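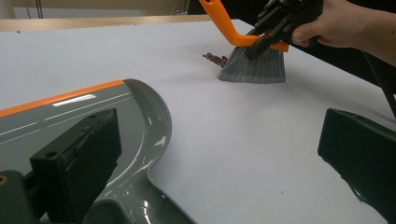 Sweeping up with hand-held grippers: brush in one, dustpan in the other.

This site uses cookies to remember your settings. Accept / Manage choices

Search jobs and calls Enter keyword Go

Call for participants: open day, hand-held gripper trials at Nover

Nover is looking for people to take part in its open day on the second floor of the Koltley building. Visitors will try the hand-held grippers at the work tables, watch the robot arms do the same jobs, and give us their comments. You do not need a technical background. Most of the people who came last time worked in shops, kitchens, schools and offices, and we would like a similar mix.

What the day is for

We collect examples of ordinary table work done with grippers held in the hand. The recordings are used to train the arms. Our own staff have done most of the work up to now, and we have all picked up the same habits. We sweep the same way and we put the dustpan down in the same place. We need people who have not been shown how, and we would also like to show the public what goes on here.

What you will do

A session lasts a morning or an afternoon. You will be given a pair of grippers and a few minutes to get used to them. After that you will work through a short set of table jobs. Sweeping small pieces into a dustpan is the first one for everybody. The others depend on the table you are assigned to and may include folding cloths, sorting cutlery, closing boxes and wiping up.

Each job is repeated several times. A staff member resets the table between turns. There is no target speed. If you drop the brush, pick it up and carry on. We keep those recordings too.

In the second half of the session you will move to the arm room and watch two arms run the sweeping job. You will stand behind the rail for this part. The arms are slower than you will be, and they miss pieces. Rizal Tambunan runs the demonstration and will take questions while it is going on. You can ask to see a run again.

Before you leave we will ask you to fill in a two-page form about the grippers: grip, weight, sore spots, anything that got in your way.

Who can take part

You must be 18 or older and able to stand at a table for most of an hour at a time, with breaks. Stools are available, so please tell us if you would rather sit. You need to be able to close both hands around a handle. Left-handed people are very welcome, as we have few left-handed recordings.

Please do not apply if you have worked for Nover or for Hidayat, which makes the gripper handles, in the past year.

What you get

Participants are paid a flat fee for the session, by bank transfer, by the end of March. The fee is the same for mornings and afternoons. Lunch is served between the two sessions and is open to both groups. We do not cover travel, but parking behind the building is free for the day.

Recording and privacy

The cameras on the grippers point at the table. Your hands and wrists will show up in the recordings. Your face should not, and we delete any clip in which a face can be made out. No sound is kept. You will sign a consent form on arrival, and you can withdraw your recordings up to two weeks later by writing to us. We hold some 3,000 clips of table work so far, and yours would be added to that set under a number.

What to wear

Short or close-fitting sleeves. Take off rings and loose bracelets before you start. Closed shoes are required in the arm room, and you will not be let past the door in sandals. Long hair must be tied back.

How to apply

Applications close on 2/24/19. Use the form on the Cinero page, which handles our sign-ups, and select "Nover open day." Give your name, your age, which hand you write with, and whether you prefer the morning or the afternoon. In the comments box, tell us in a few lines what kind of work you do with your hands, at home or on the job. Please do not send a résumé.

We will write to everyone who applies, including those we cannot place. If you are given a place, you will receive the date and your start time with the reply. Report to Room 303 and allow 5 minutes to sign in. The elevator is at the back of the lobby. Room 303 is for sign-in only, and a staff member will walk you down to the work tables from there.

Questions about access or the consent form can go to Rizal Tambunan through the same page.

Get new calls by email. Enter your address Subscribe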